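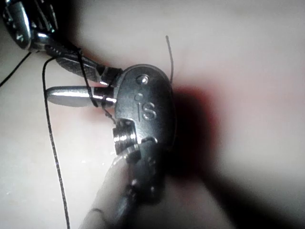 Marin Krasniqi asked, when I sent round the title, whether "The Arm That Wouldn't Let Go" was fair on the arm. Fair question. Keep it for the opening, wait for the laugh, carry on if there isn't one.

Notes for the Pumley workshop, 23rd January. Slides are pictures only, so all the words are down here.

## Opening

- Say who I am. Say Jevley, spell Jevley.
- We teach two arms to tie surgical knots on practice pads. No patients, no theatre. The worst injury so far is to my pride.
- Loops of thread round the jaws are normal. That's how you tie the thing: wrap, reach through, grab the tail, pull. The fault lives in the "pull".
- So if the audience sees thread wound on a gripper and gasps, tell them to save it.

## What happened

In December, on a dull afternoon run, one arm was told to open and stayed shut. The other arm, which had been told nothing about this, went on pulling. The software logged fault 2068, which our own manual explains as "see manual".

Pause here. Let them read their own manuals in their heads.

The pad came off its clips and slid towards the operator. I hit the stop. The arms stopped. The jaws stayed closed, because that's what we'd asked for years ago: on a stop, hold whatever you're holding. Very sensible if you're holding a needle over someone's foot. Less so if you're holding one end of a thread and your colleague has the other.

It took 22 minutes to get it apart. For most of those we were looking for scissors.

## Finding the cause

- First theory: worn cable in the wrist. Everyone likes this one, it means buying something. The instrument had done roughly 2000 openings, well inside its life. We swapped it. Fault came back.
- Second theory: me. Ruled out by having Brisa drive. Fault came back for her too, and I tried not to look pleased.
- Third theory, the right one: the "jaws open" message was being dropped when both arms reported at the same moment. The Nunness controller waits 40 milliseconds for an answer, then assumes all is well. I'd like a bank like that.

Next slide is open jaws, thread lying free near the cut. Stay on it while I say that "open" on the screen and open at the pad are two different facts, and we had been checking the first one.
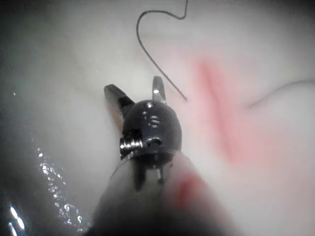 ## What we changed

1. An arm may not pull until the other has confirmed its jaws, by measured position. Silence now counts as "no".
2. Tension limit on the thread. We had one in the Havlíček build. It was switched off for a demo and stayed off, and yes, that was me.
3. A release button, separate from the stop. It's green. There was a long meeting about green.
4. Scissors on a hook.

Last slide has both arms over the slit, with one long run of thread pulled out straight towards the bottom. Point at that line, it's the one I worry about.

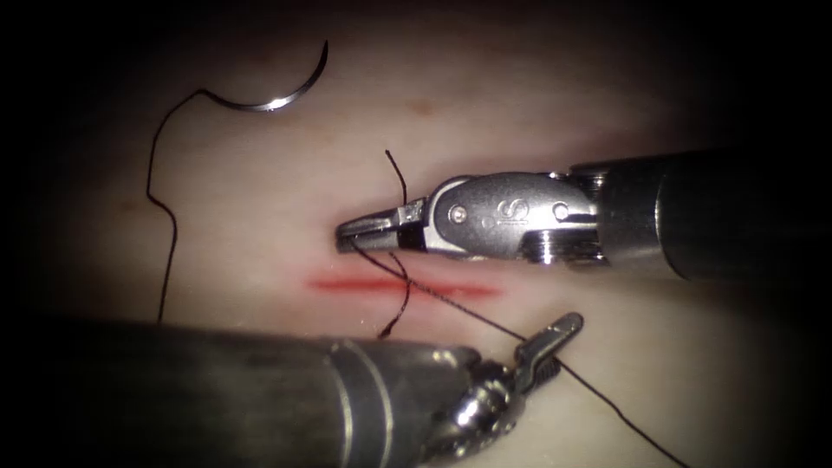 Brisa Orozco thinks I should admit that the first change makes every knot slower, and she wants it said before somebody in the third row works it out. So say it. The extra wait is short but you do notice it, and we haven't found a way round it that I'd trust.

## If there are questions

- "Did you report it?" Yes, to Nunness, with logs. They've asked for more logs.
- "Why not just let go on a stop?" Dropped needles. Have the argument if there's time, I enjoy it.
- "Could it happen with three arms?" Say we only own two and look at Marin.

Bring the adaptor for the projector. Bring the other adaptor.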